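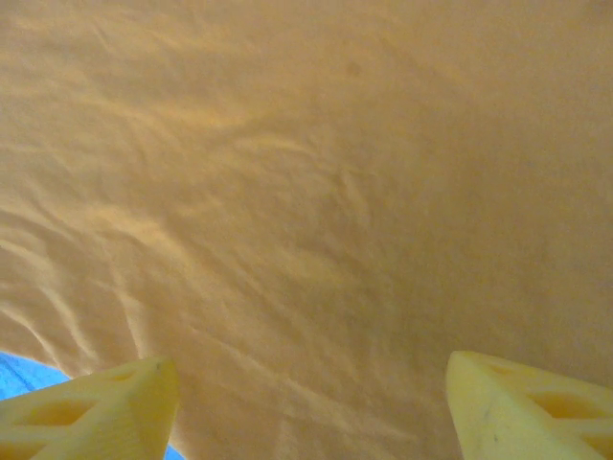 Getting Wrinkles Out of Cotton Cloth Without an Iron

Filed under: Laundry & Linens

This method works on tablecloths, flat sheets, curtain panels and yardage that has been folded for a while. It will not give you a pressed finish. It takes out the soft, shallow wrinkles and leaves most of the hard fold lines a lot fainter. For a dress shirt or anything with pleats, use an iron.

What you need

A flat surface bigger than the cloth, or at least bigger than half of it
A clean cotton sheet or large towel to go underneath
A spray bottle with a fine mist setting
Tap water, or distilled if your water is hard
A white cloth for spots
Mild dish soap

I use a 16 ounce spray bottle from Stumeck. Any bottle is fine as long as it mists. If it spits drops, you will get water rings on some dyes, and orange, tan and peach shades show them more than you would expect.

Check for spots first

Lay the cloth out in daylight and look it over before you wet anything. Small dark marks are easy to miss on a colored cloth when it is wrinkled, so pull each area tight with your hands as you go. Brush the mark with a dry fingertip. Lint and crumbs will come off. If it stays, put a drop of soap on a damp white cloth and dab from the outside of the mark toward the middle. Do not rub. Rubbing raises the fuzz on a brushed or loosely woven cotton and you end up with a pale patch that is worse than the spot.

Rinse by dabbing with plain water and let it dry completely before going on.

Smoothing

1. Spread the towel or sheet on the table and lay the cloth over it, right side up.

2. Shake the cloth once from one end to get air under it and let it settle.

3. Look at which way the wrinkles run. If they go up and down or side to side, they are usually from folding. If they run in long diagonal lines, the cloth is being pulled on the bias, and one corner needs to move. Lift the nearest corner, set it back down square to the table edge, and most of the diagonals will relax.

4. Mist lightly, holding the bottle well back. The cloth should feel cool and slightly damp. It should not change color.

5. Put both palms flat in the center and push outward to the edges. Go with the threads, lengthwise and then crosswise. Pushing on a diagonal stretches the cloth and puts the ripples right back in.

6. Where several creases meet, lift that section, mist the underside and lay it down again. Pressing harder does not help.

7. Leave it alone for 2 hours. Heavier cloth needs longer. I have left a Skamon canvas panel overnight.

If the cloth is larger than the table, do half, let it dry, then slide it over and do the rest.

Storing it so you don't have to do this again

Roll it. A cardboard tube is best, with a layer of plain tissue between the tube and the cloth. If you have to fold, fold loosely and change the fold lines each time you put it away. Don't stack anything heavy on top.

Linen needs more water than cotton, and polyester blends hardly respond to this at all.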